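Wirno Learning Centre: Robots and Safety
Why did the robot stop?

A robot hand has joints, much as your fingers do. Small motors move the joints, and cables carry power and messages to them. If a message is lost, the hand does not know how hard it is pressing.

This happened in our workshop on 24/09/2025. A robot called Jolwood was practising with fruit. It had to pick up each piece and put it in a bin. On try number 609 the hand closed too tightly and squashed a ripe plum. The robot then stopped by itself and a warning light came on. 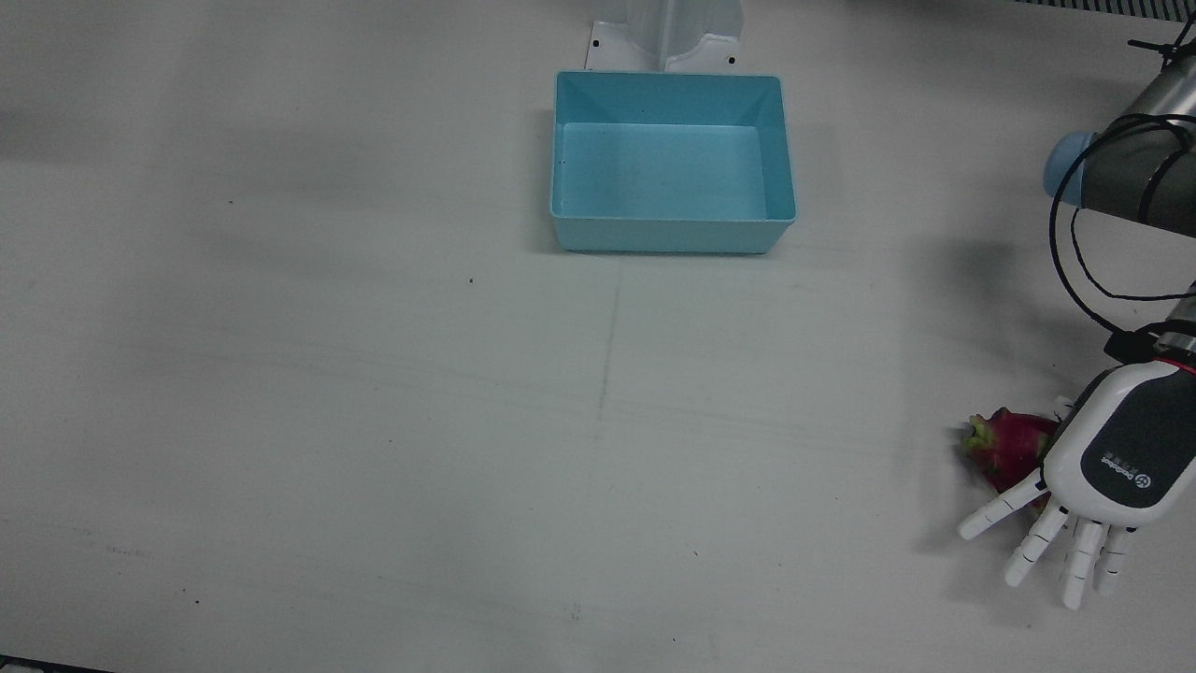 Our engineer, Gifty Kwofie, pressed the stop button and turned off the power before she went near the arm. She then checked the cable. A plug had worked loose after many hours of bending and turning. This type of problem is called a fault.

The plug was replaced and the hand was tested 18 times at slow speed. Staff now check every plug after eight hours of work.

Visitors to the workshop must follow these rules:

Stay behind the yellow line.
Do not touch a robot, even when it is still. A robot that is waiting may start to move.
If you see a warning light, tell a member of staff at once.

Words to know
Fault: a problem that stops a machine from working as it should.
Joint: a place where two parts meet and can bend.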